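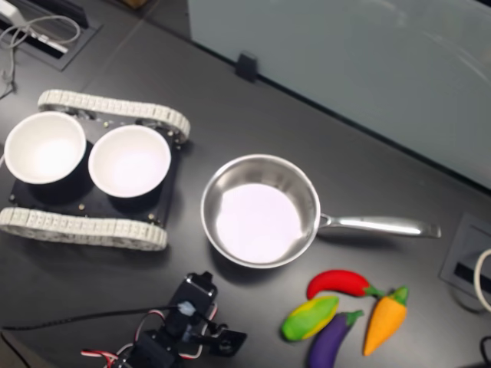 Tracked chassis on a desk, two white bowls on the base plate.

MILITARY LOGISTICS, SESSION 3
Supply and Maintenance in a Light Engineer Company
Handout, revised 2022-05-30

Read this before class. The session assumes you have, and the first exercise will make it obvious if you haven't.

1. Where we are

Last session dealt with how an engineer company is organized and who it works for. This one deals with how it stays alive long enough to do any work. Most histories skip the subject. You will read forty pages on the crossing of a river and half a sentence on how the bridge got to the bank, usually the words "was brought up." Every time you meet "was brought up" in your reading, stop and ask by whom, on what, over which road, and what that road looked like afterward.

The running case is Exercise Puma, a November field problem set in the training area between the village of Naltska and the rail siding at Kedley. A light engineer company supports an infantry battalion holding a line of low hills. Its jobs are to keep one supply road open, put in obstacles on the forward slope, and be ready to breach somebody else's. The company has a headquarters, engineer platoons, and a small support section that everyone forgets until lunch.

2. Terms

Basic load. What the unit carries with it, on its own vehicles, to operate until resupply. If it doesn't fit on the vehicles, it is a wish.

Push and pull. In a push system, higher headquarters sends supplies on a forecast. In a pull system, the unit asks and then waits. Real units live on a mixture: rations and water tend to be pushed, repair parts tend to be pulled, and construction material is argued over.

Trains. The support vehicles and people that follow a unit. Nothing to do with railroads, except at Kedley, where there is a railroad, and where students confuse the two every year. In written work, say "rail" when you mean rail.

Barrier material. Wire, pickets, timber, sandbags and their relatives. Bulky, heavy, dull, and used up faster than any planner believes.

Deadlined. Said of equipment that can't be used until it is repaired. A deadlined bulldozer is still a bulldozer on the property book, and this explains a good deal about property books.

3. Why engineers are awkward to supply

An infantry company is hard to supply because it is spread out and gets shot at. An engineer company is hard to supply for those reasons and a few of its own.

Its loads are the wrong shape. Ammunition comes in boxes and fuel comes in tanks or cans. Bridge parts and picket bundles come in whatever form physics allows, and a truck can be completely full long before it reaches its weight limit. Planners who work only in weight will send too few trucks. The reverse error happens with gravel, where the truck looks half empty and the axle disagrees.

Its demand comes in lumps. A platoon may use almost no barrier material for days and then want all of it in one night. An average is useless here. If you tell me in an answer that the company used so much wire "per day," I will ask which day.

Its equipment is scarce. The company may have a single machine of a given type. Lose one truck out of many and you adjust the schedule. Lose the only excavator and the infantry digs by hand, and lets you know how it feels about that.

Finally, it works in pieces. Platoons are farmed out to the units they support, so the parent company often has to feed and repair people it can't see. Who supplies an attached platoon should be settled in the order. When it isn't, both headquarters assume the other one is doing it.

4. The case: Puma, opening situation

Material arrives by rail at Kedley. From there a single graded road runs 19 miles to Naltska, crossing a stream by a timber bridge. Beyond the village there are farm tracks, which the map shows with more confidence than they deserve.

The company commander has been told to finish the forward obstacles within 30 hours. The support section has 3 cargo trucks working, and 2 more are deadlined for parts. The parts were requested before the exercise began. Rain is forecast.

The battalion also wants the same road for ammunition and for evacuating casualties. Nobody has yet written down whose traffic goes first. You may assume that everybody has an opinion.

5. Working the problem

Start from the job and go backward. What has to be standing on the forward slope, and by when? What does that take in material? Which loads are needed first? The order of loading at Kedley is the reverse of the order of use, a fact that is easy to state in a classroom and gets forgotten at a siding in the dark. If the pickets are under the wire, the platoon will stand beside a full truck with nothing to build.

Next, the road. Work out the turnaround: loading, driving out, unloading, driving back, refueling. Students remember the driving. Unloading by hand at night on a slope takes longer than the drive in most versions of this problem, and the labor comes from the same platoon that is supposed to be digging.

Then the bridge. Check its rating against your heaviest loaded vehicle, including the vehicle carrying the excavator. The rating is on the overlay and is not a suggestion. If the bridge fails, the company that has to repair it is yours, and its repair timber is on the far side.

Then maintenance. Look at the two deadlined trucks and ask whether one could be made to run with parts from the other. The army word for this is controlled exchange when it's authorized, and the word for it when it isn't will come up in discussion. Say in your plan who has authority to order it. A plan that simply has it happen will lose marks.

Then drivers. They need sleep. The exercise rules will not let you wish this away, and neither will the ditch at the Naltska turn.

6. Common errors from earlier years

Sending everything forward. A dump of material close to the work is handy until the line moves. Keep something back at a place you can reach from more than one direction.

Treating rain as scenery. The farm tracks carry light vehicles in dry weather. The forecast was in the handout. Read it again.

Forgetting that the trucks come back. Empty trucks going rearward are the cheapest transport you have. Casualties, broken equipment, empty cans and unused material can all travel on them, subject to the rules on what may ride with what.

Asking for more trucks. You may ask. The answer is no, and it was no last year. Spend the paragraph on something else.

Reporting in adjectives. "Supply status good" tells higher headquarters that you own a radio. Give quantities on hand and the hour you counted them.

7. Reading

From the course pack: the chapter on engineer support in the defense, and the Flodenov report. Flodenov is the after-action review of an earlier exercise in which a platoon ran out of pickets while the company had plenty, parked behind a locked gate. It is short and unusually frank. Pay attention to the annex with the message log, where you can watch the same request being sent, acknowledged and lost. Skip the foreword.

8. To bring to class

One page, typed, with your movement plan for the first night of Puma. Include the loading order at Kedley, the turnaround for each truck, your rule for who has priority on the road, and what you will do if the timber bridge closes at midnight. A sketch map is welcome if it has north on it.

Work in pairs if you like. Both names go on the page, and both of you should be able to defend the arithmetic. I will ask the quieter one.

For those who want to get ahead, the next session takes up the same company after the line has moved and half its wire is behind the wrong hill.

Related handouts
Session 1: What Engineers Are For
Session 2: Organization and Attachment
Session 4: Moving the Trains
Reading Guide: The Flodenov Report
Map Exercise: Kedley Siding to Naltska
Glossary of Supply Terms
How to Write a One-Page Plan on One Page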